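Dovadden Word List

A collection of everyday dialect words from the Dovadden valley, with meanings, notes on who says them and a rough guide to how they sound. It's plain text, it's small, and I love it dearly.

What's in it

There are 400 entries so far. Each one sits on its own line in words.txt, with tabs between the headword, the meaning, an example sentence and the village where it was heard. Weather and mud are very well covered (you would not believe how many ways there are to say drizzle up there!), farm gates and sheep nearly as well. Kitchen words are thinner and I'd love more of them.

A second file, sounds.txt, gives a respelling for 63 of the trickier words. I haven't used phonetic symbols, as most of the people who sent words in wanted to be able to read their own entries back.

Where the words came from

Most were sent in on paper slips by readers of the Imincombe parish newsletter, who started in November and simply kept going. Yolanda Figueroa typed up the first batch and sorted out the spellings, including the long argument over "slommocky", which now has two entries and a cross-reference. The Mac an tSaoi notebooks gave us the older farming words. Those are marked M in the last column, and the handwriting is hard going in places, so a question mark after a headword means we're still guessing.

Version

This is version 6, dated 15 Feb 2024. New since the last one: the walling words, a proper sort order, and fixes to the examples under "nesh" and "clarty". 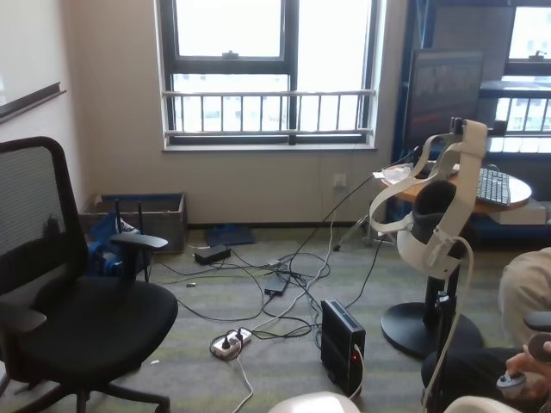
Can I use the list in a school worksheet or a quiz night?

Please do, and change the example sentences however you like. All we ask is that you mention the Dovadden Word List somewhere on the sheet.

Sending in a word

Put the word, what it means and where you heard it in an email or on a slip. A sentence you've heard someone say is worth far more than a tidy definition. Spell it any way you please and we'll match it up with the rest.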